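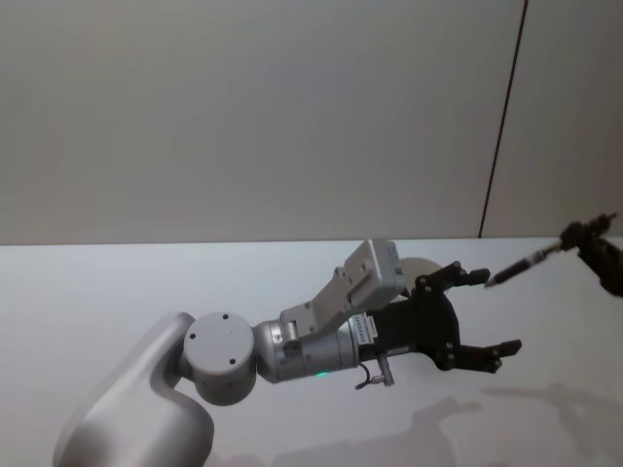
Home Boards Automation Unanswered Log in

Reading time: 3 min

Two-arm handover at an open day: how do you keep the pen from slipping?

Gifty Ackah

We are putting on a two-arm demonstration at the Prirkovdale open day in June. One arm holds a pen, the second takes it from the first, then it goes into a cup on the table. Visitors stand on the other side of a rope and each group gets 9 minutes.

In rehearsal the handover fails more often than I would like. The receiving gripper closes, both grippers hold the pen for a moment, and when the giving side lets go the pen turns in the fingers. After that it will not go into the cup. Flat fingertips, slim barrel, position control on both arms. I have no force sensing I trust at the wrist.

Is there a cheap fix that does not involve new hardware? Also, is a marker in a cup too dull for the public? Someone on our side wants to stack blocks instead.
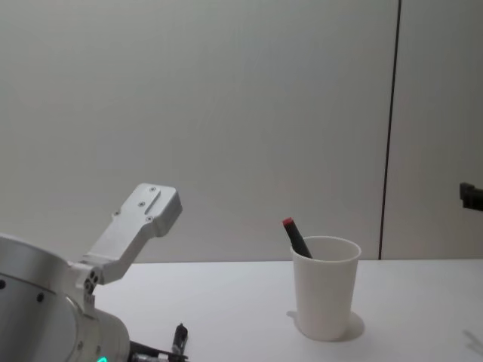
Marker with red cap in the cup, gripper finger at left.

Orestis Panagiotou

The turning is a contact problem. Two flat pads on a round barrel touch it along a line, and if the pads are not parallel to the barrel you get a point. Three things to check, in this order.

Approach angle. Record the pen axis in the frame of the giving gripper and command the receiver from that, not from a taught point on the table. A few degrees is enough to twist a slim pen.

Release sequence. Do not open the giver all the way in one move. Open it 5 mm, pause, then back it off along the direction the fingers open. If you back off along the pen you drag it.

Pad surface. Thin silicone sheet on both fingertips. Clean it with alcohol before the first group arrives and again at noon. Hand grease from people resetting the pen makes a real difference.

We ran a similar task on the Stolomell stand for a full day with these changes. I don't have a failure rate to give you. The operator stopped writing them down after lunch.

For the cup: put some weight in the bottom. A light one tips when the pen catches the rim, and then you are resetting in front of the visitors.

Azlan Liew

just use a fatter marker

Villads Thorlacius

Agree with the release sequence above. I would add that position control on both arms is part of the trouble. While both are holding the pen, any calibration error between the two bases goes straight into it. If your controller has a compliance mode, turn it on for the receiver before its fingers close and off again once the giver is clear. On our Trimov controller this is one line in the script.

On the public side, keep the pen. Blocks take longer and people at the back can't see the top one. We had 14 people in a group and the handover held their attention if the speaker said what was coming before the arm moved. Run it slowly. Leave time for one repeat inside the 9 minutes, as the first run is when everyone is still finding a place to stand.

Related
Gripper pads: silicone or polyurethane?
Calibrating two arm bases to one table
Rope distance for public demonstrations
Zoëga cell controller loses its home position after restart
What to say while the robot is resetting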